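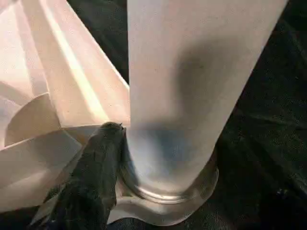
Glass should be seen through, one reader wrote to us after September's piece on frosted vases, and anything else is a bathroom window. It is a fair point, crossly made. I have been thinking about it ever since, mostly while dusting.

The frosted look is back, and it has brought pleats with it. Gevunari sells a tall matte cylinder on a clear glass foot for 50 pounds. Urkeo does much the same for 20 and calls the colour "breath". Folded white shades, the sort that resemble a badly refolded map, now turn up beside them in every shop I visit.

I bought one of each and put them on the sideboard. By four o'clock the shadows had gone soft and blue and I was briefly a person of taste. Then I tried to clean between the folds - a job for a dry paintbrush and a long weekend.

The vase wipes down in seconds. Fingerprints do show on the clear part, so lift it by the frosting.

Filed under: Home > Light & Glass
Print this article | E-mail to a friend
Contact us | © Evangelista Magazines | Back to top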